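Ticket 3253: kitchen demo, arm stops before the put-away step
Opened by: Nerys Owen
Assigned to: Igor Tokarz
Site: Tetby, demo kitchen
Priority: high (open day)

**18 March 2021, Nerys Owen**

Visitors from Husen are due for the open day and the fruit task is failing on rehearsal. The arm reaches the fridge, then halts with `TIMEOUT waiting for target`. No collision flag. I restarted the controller and got the same thing. Maja ran it again from the tablet with the same result.

**Igor Tokarz**

Which task file is loaded? The one we took to Peñalver expects the lower door open and will wait for it until it times out.

**Nerys Owen**

It says `fruit_away_33`. I don't know if that is the Peñalver one.

**Igor Tokarz**

It is. Please load `fruit_away_34`, which uses the top compartment. Then:

1. Home the arm.
2. Close the lower door fully.
3. Open the top compartment before pressing start. The task doesn't open it.
4. Put the basket on the white table, next to the fridge.
5. Run at half speed first.

**Maja Adamczyk**

Loaded and homed. At half speed it got through 3 times in a row. At full speed it stopped once with `GRIP LOW` on the round fruit. Log attached.

**Igor Tokarz**

Grip force is set to 60 in that file. Raise it to 75 and leave the speed at half while visitors are in. Don't go to 100, it will mark the fruit.

**Nerys Owen**

Done. Stanisława wants to know if visitors can stand by the table. I've said no, behind the tape. Can someone confirm?

**Igor Tokarz**

Confirmed. Behind the tape whenever the arm is powered, and one of you on the stop button.

**Maja Adamczyk**

Start position for the first group, top compartment open and lower door shut. Please check against your setup and tell me if the basket needs to move.

**Igor Tokarz**

Leave the basket where it is. Keeping this ticket open until April so I can take the old file off the tablet.
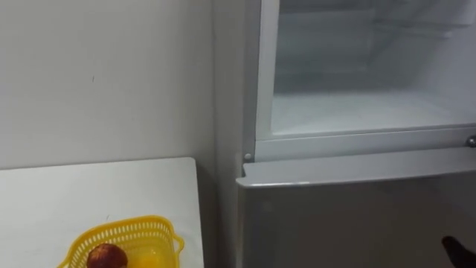
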